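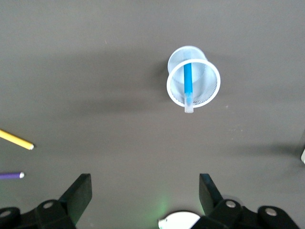
Slide 1: Blue pen in a white mesh pencil cup.

Decluttering and the numbers behind it
Speaker notes, Slavica Kolev
February 1, 2025

Opening
Leave the title slide up while people sit down. Start with the claim on the back of the Dobos workbook: a clear desk makes you more productive. Ask who believes it. Ask who has bought something because of it. Wait for hands, don't fill the silence.

I believed it too, for a while. I paid for the course. My desk got very clear and my reports were late at the same rate as before.

Slide 2: Where the figure comes from
The Dobos workbook says its method was "tested with 1,231 office workers." Sounds like a study. I wrote and asked for it. What came back, in August, was a one-page summary of a customer survey. People who had already paid for the workbook were asked if they felt more organized. Most said yes.

Points to make:
– no comparison group
– nobody measured any work getting done
– 550 of those people had stopped answering by the second email, and they are left out of the percentages

Go slowly on the last one. If you quit a program in week two, you are probably not its biggest fan. Drop the quitters and any method looks good. Lewis Rennie made this point at the last meetup about diet apps, so credit him if he's in the room.

Slide 3: "But it works for me"
Someone will say this. Be nice about it. It may well work for them. People tend to clear the desk when they are already fed up and ready to change something, so the fresh start and the tidy desk arrive together. Hard to say which one did the job.

Also: a weekend spent sorting drawers feels like progress. I would like to see what the inbox looked like on the next workday.

Slide 4: What we tried at Andora
Keep this short, it's a small office and I don't want to oversell it. 8 of us kept a log of how long we spent looking for things. Samina Bajwa set it up. Three weeks as normal, three weeks with the Dobos rules.

Time spent looking for paper went down a little. Time spent looking for files on the shared drive didn't move, and that was by far the bigger chunk to begin with. Vlasta Bošković pointed out that we also knew we were being logged, which makes people behave. She's right. I wouldn't bet money on any of it.

If asked for the raw logs: yes, email me. Handwriting is bad in places.

Slide 5: Questions to ask the next one
Read these out, they're in small type on the slide.
Who was asked, and had they already paid?
What was measured, and was it a feeling?
How many dropped out?
Who sells the storage boxes?

On the last one – Botura runs the course and also sells the drawer inserts. Say it plainly and move on. No need for a joke.

Closing
I still throw out old paper. I just don't expect a raise for it. Vlasta Kadrić has the microphone for questions. Skip slide 6 if we're running over.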